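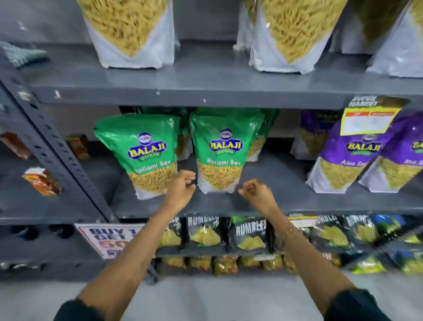 Hands at the snack shelf, with a green bag of Ratlami Sev.

Card circle: spring swap and a change to the challenge

The spring card swap is open from now until the end of March. We had 43 cards in the last one, which was more than the sorting table could take, so this time the cards will be sorted by envelope size before anything is opened. Please write your member number on the back of the envelope in pencil. Pen goes through the thin ones and marks the card.

The theme is birds and branches. You can stamp it, die cut it, paint it or use patterned paper, and it doesn't need a greeting on the front. Several members asked whether a feather on its own is enough. It is. Real feathers are fine if they came from a craft packet, but please don't send ones you have picked up outdoors.

Each person sends 4 cards and gets the same number back. They don't all have to match, though most people find it quicker if they do. Cards should be no bigger than A6 when folded. If you have used gems, wooden shapes or thick ribbon, put a piece of scrap card over the front before it goes in the envelope. Two cards came back to us last time with the gems pressed right through the paper.
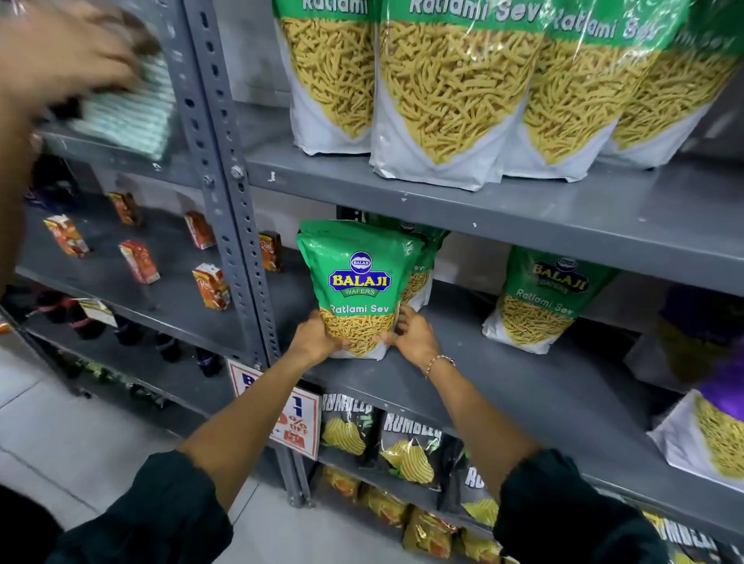 The Nadbridge table meets on Wednesday evening as usual, in the smaller room. Doors open at half past six. There will be a short session on making ribbon flowers from seam binding, which gives a softer petal than satin and takes ink better. Bring scissors, a needle, strong thread and a lighter colour of ink than you think you need. We have enough seam binding in cream and grey. Anyone wanting another colour should bring a metre of their own.

The room holds 30 and we filled it in the autumn, so put your name on the sheet if you want a seat at the cutting end.

The monthly challenge is changing slightly. Until now we have asked for one photo of the front of the card. From the next round you can add a second showing the inside, as a lot of work goes in there and it never gets seen. Entries still go in the online gallery, which now has 176 cards in it. The older ones have been moved into folders by theme, and the search box works again. If one of yours has landed in the wrong folder, leave a comment under it and it will be moved.

The last challenge was neutrals with one bright colour. The Clistine group sent in a set of cards in brown kraft and white with a single orange button on each, and these had the most comments. There was also a very nice shaker card in oatmeal and mint. The sketch for the next challenge is a square panel set low on the card, with a strip down the left and a cluster of three items where they meet. You may turn it on its side.

A few bits left over from the stash sale are still in the cupboard: a box of alphabet stamps with the Q missing, two part-used pads of watercolour card, and some Kareo embossing powder in copper. They are free to anyone who can collect on the night.

Closing date for the swap is the last day of the month. Late cards will be kept for the summer one.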